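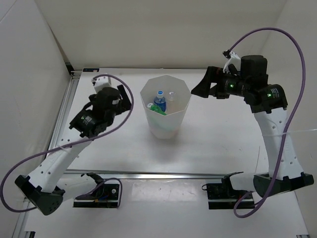 Household tasks are easier to learn when each one has a fixed place, a fixed set of tools and a clear end point. This applies to anyone who is learning to run a home with a learning disability, and to the relative or support worker who sets the tasks up. Sorting recyclables is a good first task for most people because the items are light and a mistake costs nothing. Use a container with a wide open top and walls that let some light through, like the translucent white octagonal one with the small water bottle standing in it, so that the contents can be checked from the side as well as from above. A closed bin with a swing lid hides the result and is harder to use with one hand.

The tips on this page were collected from the Lurnholm supported living flats and revised after the kitchens there were refitted. They are grouped by area of the home.

Setting up a task

Write the steps out before teaching any of them. Do the task yourself at normal speed, then again slowly, and note every point at which you pick something up or put it down. Each of those points is a step. Wiping a table usually comes to more steps than people expect, and the ones left off the list are nearly always at the start (fetching the cloth) or at the end (rinsing it and hanging it up).

Teach the last step first if the person gets discouraged easily. You do everything except the last step, and they finish the job. When that step is reliable, hand over the one before it. If the person prefers to start things, work forward from the first step instead. Do not switch between the two methods within one task.

Keep spoken prompts short and identical. "Cloth on the hook" should be "cloth on the hook" every time, whoever is on shift. Write the exact wording on the task card.

Task cards

Cards should be laminated or kept in a plastic sleeve. Print one step to a card, with a drawing or symbol and no more than five words. Mount them at the eye level of the person using them, seated if they work seated. A strip of hook-and-loop tape lets finished cards be moved to a second strip, and this shows progress without anyone having to ask.

Replace cards when the task changes. An old card left on the wall will be followed.

Kitchen

Mark the two settings used most on the oven and the washing machine with raised dots. Marking every setting defeats the purpose. Bump-on dots sold for people with low vision work well and can be wiped clean, but check the adhesive on enamel once a month.

For measuring water, use a jug with a single line drawn at the level needed. At Lurnholm the rice jug is marked at 600 ml and is used for nothing else. Label it on the handle side so the word is not hidden by the hand.

A damp cloth under the chopping board stops it sliding. Spike boards, which hold a vegetable in place for one-handed cutting, should be stored with the cover on and never left in washing-up water.

Kettles cause more burns than knives do in most of the kitchens we have visited. A tipping cradle or a one-cup dispenser removes the lift – the part of the job that goes wrong. Place either one well back from the counter edge with the cord behind it.

Laundry

Three baskets are too many for most beginners. Start with two, one dark and one white, and sort by matching the clothing to the basket color. Grays and stripes go in the dark basket. Anything that must not be machine washed should be kept out of the system altogether.

Pre-measured detergent tablets are simpler than powder but look like candy. Where anyone in the home might eat one, keep them in a locked cabinet and set out a single tablet in a lidded tub before the task begins.

Folding boards give a consistent result with T-shirts and towels. They are no help with fitted sheets, which can be rolled.

Cleaning products

Keep one all-purpose cleaner and one bathroom cleaner in the home. Never decant either into a drink bottle. Put a band of colored tape on each bottle and the same color on the cloth that goes with it. Bleach is not needed for any task listed here.

Timing

A visual timer is easier to follow than a clock face. Set it for longer than the task takes, so that it rings after the work is done – a timer that interrupts the work tends to be switched off and then ignored. Record how long each task took for the first two weeks, then stop recording unless something changes.

Page last revised June 30, 2019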